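Collecting demonstrations at Dunthorpe: frequently asked questions
Last updated May 22, 2025

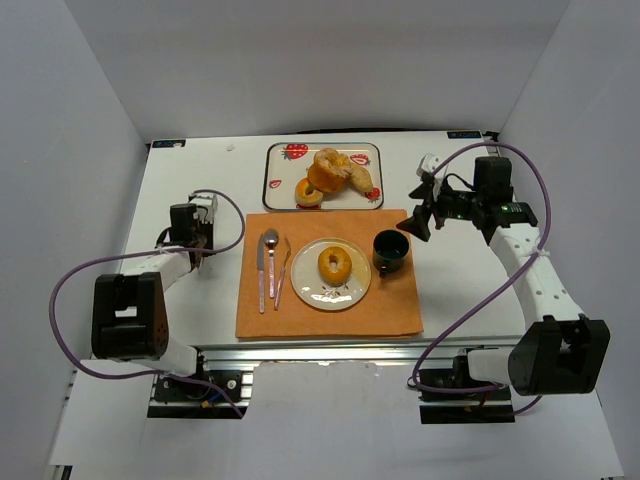
How many demonstrations does the system need before it learns a task?
It depends on the task, and on how much you mind it failing. Our rule is 60 good episodes before we bother training anything, which gets you a policy that knows roughly what you wanted. The breakfast set is aiming for 2000. We are told this is a small number. The people who tell us this do not collect them.

What counts as one episode?
One go at the task, from the moment you press the pedal to the moment you press it again. If you forget the second press, you have recorded a very long episode in which the robot thinks about its life. Please discard these.

What is the breakfast set?
A family of table tasks that Irora asked for: laying a place, clearing it, moving bread from tray to plate, shifting a mug without dragging the placemat along. They sound easy because you have been practising since you were three.

Do I need to know how to program?
No. You need two working hands, some patience and a willingness to be corrected by a spreadsheet. The Neltier software starts with the station. If it doesn't, fetch someone from the desk and look innocent.

How long does training take for a new operator?
An afternoon. You drive one arm, then the other, then both, and then both while somebody talks to you. Your first 20 minutes will be dreadful and we delete them without looking.

Should I put everything back in exactly the same place each time?
Please don't. A system that has only ever seen the mug in one spot will reach for that spot for ever, mug or no mug. The prompt card on the screen tells you what to change: turn the plate, swap the bread, move the tray. Follow the card even when it asks for something you would never do in your own kitchen. Left to ourselves we are all much tidier than we think, and far more repetitive.

I dropped something. Do I start again?
If you can pick it up with the arms, carry on and tag the episode "recovery". We like those. If it has gone on the floor, stop and mark it "failed". Don't delete it. Failed episodes are kept in their own folder and have turned out to be more popular than the good ones.

Can I reach in and nudge things while recording?
No. We had 113 episodes in the first batch with a helpful hand in them, and the trained policy would get near the bread and then wait politely for assistance. All 113 were thrown out.

Why was my episode rejected?
Usual reasons, in order of how often we type them: you paused for too long, the fingers hid the object at the moment of grasping, the wrong prompt was selected, or you went too fast and the motion came out as a jerk. The reviewer's note is in the Haddadin tab. "See note" means the reviewer was tired, and you may ask for a better one.

Is faster better?
Smooth is better. Drive at the speed you would use if the plate belonged to your mother-in-law.

What about the cables?
Check them before each block. They should follow the arm through its full reach without pulling tight or catching on a joint. If one is sagging over the table, pause and fix it with the arms powered down. Powered down means the switch, not the pedal.

Can we use real food?
We did, for one week in May. Ask anyone who sat at station 2. The answer is now no.

How is my work counted?
By accepted episodes, per block. The record for a single day stands at 159 and we would rather you didn't try to beat it, as we had to re-review every one.

Who gets to use the data?
Irora gets the full set. We keep a copy for our own training runs. Audio is not recorded, so you may say what you like to the arms.

I still have a question.
Put it on the sheet by the kettle. Questions that come up twice end up on this page.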